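Small Things Get Their Own Table at Mitcombe's Undora Room

MITCOMBE, 29 June 2025 - The drawer under the bathroom sink has finally had its day. The Undora room, upstairs in the old Kragh building, has added a table just for small things, and on its first open afternoon it was the busiest spot in the place.

Regulars will know Undora as the home-sorting workshop that started with closets and moved on to kitchens. People bring in a box or a bag from home, spread the contents out, and go back with less of it, or at least with all of it in order. Until now everyone worked at the same big tables, which is fine for coats and saucepans and hopeless for hair ties. Somebody's bobby pins were always turning up in somebody else's colander!

The new setup is so simple that it's a little surprising it took this long. A flat board, matte and very pale, lies on top of one of the light wooden tables. Thin lines split the surface into big panels, and regulars have already started using them as borders (one panel for keeping, one for giving away, one for the things you can't decide on). There's no sign telling you to do that. People just did it.

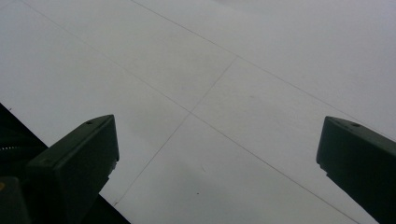 The first afternoon was given over to combs and brushes, and it was a great choice. Most of us have more of them than we think. The sign-up sheet asked people to bring whatever was in the bathroom, the gym bag, and the glove compartment, and there were 65 names on it by the time the doors opened. Sessions ran 45 minutes each, with a break in the middle of the afternoon for lemonade and a very good rhubarb cake.

The rules fit on an index card. Tip everything out. Put like with like. Pick up each piece, decide if you use it, and set it down in the right place. Whatever you're keeping goes into a basket, and when the basket is full you stop. That last rule got the most groans and, by the end of the day, the most fans.

The baskets are small on purpose. Undora buys them from Nustska, the housewares store on the corner across from the Kragh building, and they can be taken home for the price on the tag or left for the next group. Plenty of people went home with one. A mesh basket lets you see what's inside from across the bathroom, and one with a handle can be carried off to the bedroom when someone else wants the sink - a real selling point in any house with teenagers in it.

There was a lot of good talk about the combs themselves. Rat-tail combs, pocket combs, wide-tooth combs for wet hair, the free kind that come home from school on picture day. The big flat ones with a broad head and a straight handle drew the most attention, partly because they don't fit in anything. They're too wide for a toothbrush cup and too long for most drawer dividers. The advice going around the table was to stand them in a basket handle up, and give them the side nearest your good hand. 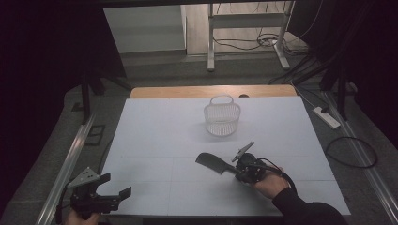

A black comb above the pale board at the small-things table, with a white wire-mesh basket behind it.

Color turned out to matter more than anyone had planned for. A dark comb on a dark countertop is easy to lose, and the same goes for hairpins, elastics, and tweezers. Against a pale background they all jump out at you. Several people said they meant to try a light tray or even a sheet of white shelf paper at home, and one couple had measured their bathroom counter in advance and were comparing it with the board before they had their coats off.

Cleaning got its own corner. A bowl of warm water, a drop of dish soap, an old toothbrush, and a towel to dry things on was all it took, and the line for it hardly ever went down. If you try this at home, pull the hair out first and scrub from the base of the teeth outward. Combs with wooden handles shouldn't be left to soak. Plastic ones don't mind it at all.

Anything in good shape that people no longer wanted went into the swap crate by the stairs after a wash. It filled up, emptied, and filled up again. A tortoiseshell-look comb went around three owners in one afternoon and ended up, as far as we could tell, with the person who had brought it.

Space is the one thing the room still doesn't have enough of. The small-things table takes nine people if they're friendly about elbows, and the windows on that side get strong sun in the late afternoon. Undora would like a second board so that two groups can work at once, and a shelf for the baskets, which at the moment live under the coat hooks. A jar at the door took in almost $900 toward both over the spring, and the board now in use was paid for out of that money.

The next few sessions are already penciled in. Sewing odds and ends come first, so start hunting for that cookie tin full of buttons. After that it's pens, pencils, and the mystery cables, and then a break while the Kragh building has its stairwell painted. Kitchen gadgets move to the small table in August, when there will also be an evening session for people who can't get away during the day.

Sorting is free, and there's no need to be tidy to take part. A shoebox is the ideal amount to bring. If you have more than that, bring the worst drawer and leave the others for another time. Kids are welcome with an adult, and from what we saw they are ruthless and excellent at it - one boy cleared his grandmother's entire collection of travel brushes before she had found her glasses.

Sign-up sheets are on the board inside the front door of the Kragh building and at the counter at Nustska. The room is on the second floor, and the elevator is at the back, past the mailboxes. Bring your own towel if you plan to use the cleaning corner.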